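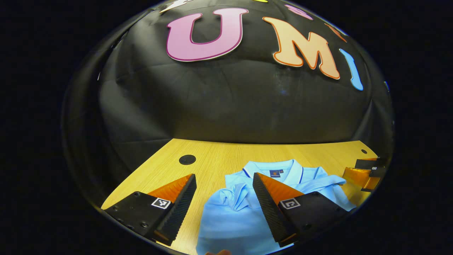

Masaru Matsuda writes that he'd pay 2,199 dollars tomorrow for anything that would empty his dryer, fold what came out and put it on the right shelf, and asks whether he should keep waiting. For the full job, yes - keep waiting.

## Can a machine fold a polo shirt yet?

Under fixed conditions, yes. Starting from a crumpled heap is harder. The collar is stiffer than the body, so the two bend differently when lifted, and the machine has to find an edge before any fold can begin.

## How fast is Stirier?

Our two-arm bench unit takes roughly 45 seconds per shirt. A practiced person is much faster.

## How is it trained?

From handheld gripper recordings. The current shirt set holds 1,000 folds, done on ordinary tables. Pants and fitted sheets are not included.

## What about shop-floor work?

Closer. Prernum, our bin-to-conveyor cell, handles rigid parts up to 30 ounces. Mixed bins are supported; bagged parts are not.

## Does Stirier put clothes away?

No. It stacks to one side of the table. Drawers, hangers and stairs are out of scope for this version.

## Can I buy one?

Stirier is leased to commercial laundries only. There is no home model. The next firmware update is planned for October and covers long sleeves.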